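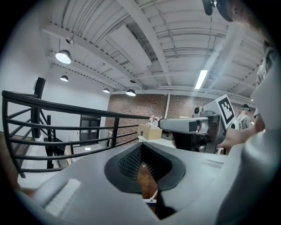 Solton Footfall is a set of sound recordings of people walking across floors in ordinary homes. It was put together to study how much walking noise changes with the floor covering, the shoes and the time of year. The floors are mostly of the kind in the picture, brown wood with nothing laid over it, and the rest are carpet, tile or sheet vinyl. Each clip is one crossing of one room by one person, recorded in that room and, where we could get in, in the room underneath.

Contents

The release has 900 clips from 47 rooms. A clip is a mono WAV file with a matching line in clips.csv. Of the 900, 370 also have a second recording made in the room below. Those are in the folder named below, and the file name is the same as for the upstairs clip.

clips.csv: one line per clip
rooms.csv: one line per room
audio/above: recordings from the room being walked in
audio/below: recordings from the room underneath
notes.txt: field notes, lightly edited

Columns in clips.csv

clip_id: short code, unique
room_id: matches rooms.csv
walker: a letter, the same letter for the same person throughout
shoes: bare, socks, soft, hard
pace: slow, normal, fast, as judged by the walker
season: heating or no_heating
below: yes or no
creak: yes, no or unsure

The creak column was filled in by ear by two listeners working separately. Where they disagreed the value is unsure. We did not try to settle those clips afterward, and people who need a clean label should drop them.

Columns in rooms.csv

room_id: short code
town: Lasby or Pornano
covering: wood, carpet, tile, vinyl
rug: yes or no
joists: known direction, or blank
built: decade, as told to us by the owner
ceiling_below: plaster, board, open or unknown

Joist direction is blank for a lot of rooms. It was only entered when we could see the joists from a basement or the owner had plans. Please don't fill in the blanks from the board direction. In several Lasby houses the top boards run the same way as an older layer underneath, and the guess comes out wrong.

How the recordings were made

The microphone stood on a short stand at the edge of the room, away from radiators and vents. The walker started at one wall, crossed to the other and stopped. Refrigerators and fans were switched off if the household agreed. Traffic was left in. In the Pornano houses a bus goes by often enough that you will hear it in many of the afternoon clips.

Levels were set once per room and not changed between walkers, so clips from the same room can be compared for loudness. Clips from different rooms can't, unless you use the gain value in notes.txt. The recordings below were made with a separate recorder started by hand. They are not aligned to the ones above to better than half a second.

Most rooms were done twice, once with the heating on and once with it off. Wood floors dry out and move during the heating season and we wanted both.

Known problems

The fast clips are uneven. Some walkers took "fast" to mean a jog.

Walker F changed shoes partway through the Kowalczyk house and the change was written down late. Treat the shoes value as unreliable for those clips.

Energy above 1000 Hz is weak in the below folder. Part of that is the floor and part is the older recorder, and we have no good way to separate the two.

Carpeted rooms are few and nearly all of them are bedrooms. A model trained on this set may learn room size and call it carpet.

Suggested use

Comparing floor coverings within a house, testing creak detection, and teaching. The set is too small and too local to support claims about housing in general. It should not be used to identify people by their walk. Walkers agreed to be recorded on the condition that the letters stay letters.

Splits

There is no official split. If you make one, split by room_id. Clips from the same room sound alike, and a random split will give scores that are too high.

Changes

October: fixed swapped room codes in the second Lasby batch, removed duplicate clips, added the ceiling_below column.

Contact

Lorna Dumlao looks after the files. Send corrections with the clip_id and a short note on what you heard.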